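Nurkow hand-held gripper

Setup and care

The Nurkow is a two-finger gripper carried by hand, used in pairs to record packing tasks for robot arms. Before a session the operator wipes the finger pads and checks the screws of the central body. The linkages should open and close freely - a stiff pivot gets one drop of oil. 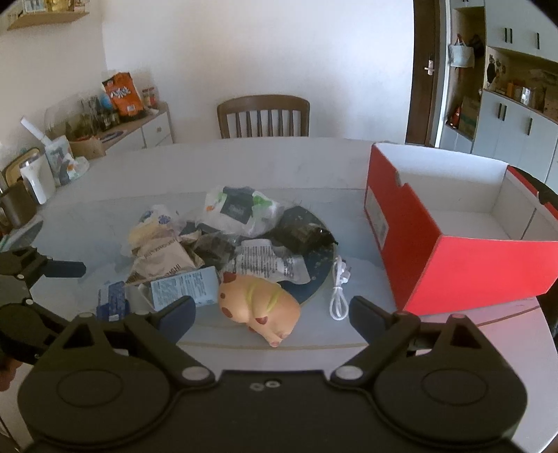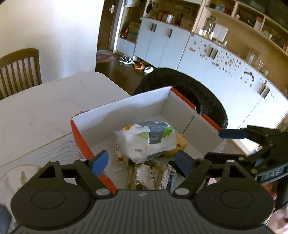

Nurkow grippers at a table with small packages and an open red and white box.

Repair

Worn pads are replaced as a pair. The maintenance guide by Naima Kettani advises this after 3,630 grasps. After the change, the opening width must be calibrated again.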